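An Afternoon at the Pritmont Storage and Stationery Fair

I went for the boxes. I should say that up front, in case you came looking for pens!

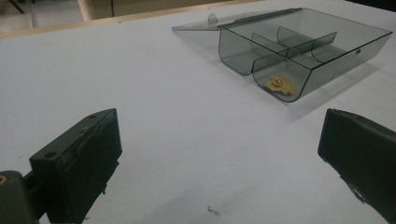

Ha-rang Won wrote to me before I'd even unpacked my tote bag, wanting to know if the dividers came out, and adding that a compartment box with fixed walls is only ever right for the person who designed it. Fair point, and I've had that argument with myself in plenty of store aisles. The answer at the Mura table was "some do, some don't, ask for the sheet," and then they couldn't find the sheet.

Anyway, the fair. It's held in the old Pritmont school hall, up a flight of stairs that gets steeper every year, and admission was 2 dollars with a paper wristband that I forgot to take off until bedtime. The program said 3000 square feet of tables. It felt like less, but I think that's the coats. Everyone had a coat over one arm and a bag on the other, and there's one aisle by the radiators where you simply have to wait your turn.

Mura was my first stop and I stayed way too long. I like a tinted box with a hinged lid. Smoky plastic hides the dust a bit, you can still tell there's something small sitting inside, and the lid lies flat behind it when it's open, so you can pick through a compartment with both hands. My own beads live in a cookie tin (I know, I know), and every time I want one color I end up tipping out the lot. A long divider down the middle with a shorter one going across would sort me out for good. I'd put clasps in the little section and the long strings of seed beads down the side.

What I didn't love was the price, which was on a card facing the wrong way, and I only saw it after I'd gotten attached.

Next door was Desus, who do drawer trays. Very nice, very heavy, all a touch too wide for my desk. I measured one with my wristband and then checked at home with an actual ruler, and no, it wouldn't have gone in. The man there told me they'll have a narrow one in August and wrote my email on the back of his hand, so we'll see about that.

Tkachenko had the longest line because they were letting people fill a paper cup from the odds-and-ends bins – buttons, brass rings, tiny glass flowers, wooden toggles. I filled 2 cups and regret nothing. If you go, start with the bins at the far end. The ones near the door get picked over early and by the time I reached them it was mostly gray shirt buttons.

Raffle ticket number 2377, for the record, did not win the sewing cabinet. I stood through the whole draw with a paper plate of lemon cake and somebody's elbow in my ribs, and it went to a lady right at the front who shrieked so loudly that I had to be happy for her.

I went back to Mura on the way out and bought the box. Clasps are in already, and the seed beads are going in tonight if I can get the lid off that cookie tin.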